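Dristbridge Household Manipulation Project

The Dristbridge Household Manipulation Project is a student robotics project at Dristbridge Technical College. Students record everyday handling tasks with hand-held grippers and use the recordings to train a robot arm in the college workshop. The project began as a weekend club and became a credit course two years later.

Background

The club was started by Genji Imai, an instructor in the mechanical engineering department, after a team from the college entered the Fluten Tidy-Up Challenge, a regional contest in which robots clear a cluttered table. The team's arm had been trained only on wooden blocks and plastic cups. It scored 14 points out of a possible 80 and stalled on the first soft package.

Imai and a second-year student, Yu-na Bang, decided that the next entry should learn from real household clutter. Bang drew up the first recording plan, which asked members to work at home, on their own tables, with whatever was already there.

Course format

The course runs for one semester. Students work in pairs and share one gripper, known as the Livo. It has two fingers with soft pads and is held over the work by hand. The first three weeks cover assembly, finger alignment and calibration. Recording starts in the fourth week.

Each pair picks a room and a task from a shared list. Common tasks include sorting small items into a box, gathering wrappers, and moving fruit from one part of a table to another. A recording is rejected if the gripper leaves the work area or if a hand touches the items during the task. In the most recent semester, students submitted 413 recordings, of which 97 were rejected.

Benedicta Tsikata teaches the second half of the course, which covers labeling and training. Students write a short report comparing the arm's behavior before and after their own recordings are added.

Competition results

The project has entered the Fluten Tidy-Up Challenge each March since the course was approved. Its best result is second place, with an arm named Son. The judges' notes praised its handling of foil and thin plastic, and marked it down for speed.

Criticism

Hiu-tung Yu, a former student, argued in the college newsletter that recordings made in members' homes favored students with larger living spaces. The course now keeps a furnished room on campus that any pair can reserve.

Last updated: 2026-02-25

Reader comments

kettle_drum: The scoring section should say that foil items were added to the contest rules in the same year Son placed second. It makes a difference to how you read the result.

Oisín Gilmartin: I took the course when it was still a club. Calibration took us five weeks then, so three sounds good. Is the labeling handout posted anywhere?

mapleside: Seconding the request for the handout.

Contact the editors | Copyright Dristbridge Technical College | Back to top

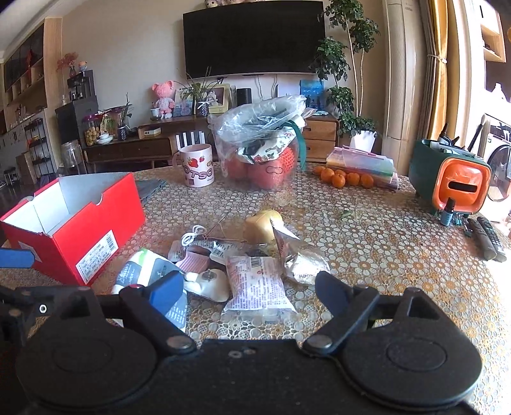 The Livo gripper over a table of packets, wrappers and fruit.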